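Keltgate workshop's gripper learns to hold on, mostly

30 October 2024
By a Keltgate Notes reporter

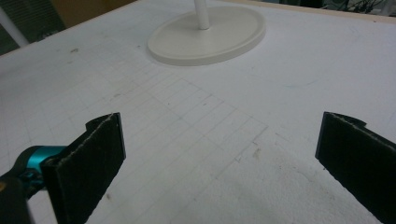 Felt-like pads on the gripper, and a faint pencil grid on the table.

The shared workshop in Keltgate has spent the better part of a year teaching a hand-held gripper to pick things up, a skill most of its members mastered before they could walk.

The project is called Odis. Work began in January with two bare fingers that dropped everything smooth and dented everything soft. The present pair have black, fuzzy pads on them, already fraying a little at the top edge. Members describe this as wear. Visitors have used other words.

Testing is done on a white tabletop with small rectangles ruled across it in pencil, so that an object can go back to the same spot each time. The lines are fading in places and will need redoing before winter, a job that has been on the whiteboard since summer.

The target is 1,000 logged grips. The book stood at 846 when we called, 34 of them marked "dropped" and 2 marked only "sorry". Corks have gone well. Teaspoons have not.

Once the log is full, Odis is meant to move on to a proper arm, to be built in the same room from whatever the budget allows. The fingers open and close well enough by hand, and the group would like to see how they manage without one.

The workshop opens most evenings. Anyone with spare felt is asked to bring it.

Recent items
Vlachopoulos bakery to keep its old oven
Cedow footbridge shut again for painting
Keltgate allotments: the hosepipe question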